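Search tickets
Search

Ticket 403: pose jumps when second gripper blurs across the view
Component: Vanags tracker, Pondico replay tool
Status: open, workaround in place
Comments (2) Shares (4)

Symptom
In box-packing episodes, the right-hand pose drifts, then snaps back when the left gripper swings close to the lens. Replay in Pondico shows the jump as a spike in the position trace. Finger width is not affected.

Checked
Clock offset between left and right streams: within limits.
Lens calibration: reloaded, no change.
Feature mask: covers our own fingers and arms only. The other tool is not masked, so its edges are tracked as part of the room.

Cause (likely)
Features on the moving tool outvote those on the box and blanket. The outlier threshold in Vanags was relaxed in November to help with plain tabletops.

Workaround
Restore the old threshold. Drop any segment where tracked features fall below 43, and flag it for relabelling. Do not smooth over the spike.

To do
Add a second mask class for the other gripper. Rerun the Vitier batch and compare traces.

Comments
bretumen_ops: Old threshold restored on our side. Spikes are smaller but still there.
tracklog: Same behaviour on the fisheye set. Please attach the mask config. 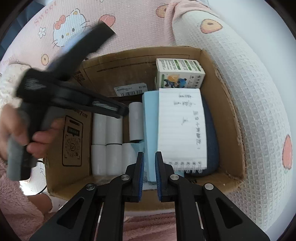

Left gripper blurred across the box, right fingers in view.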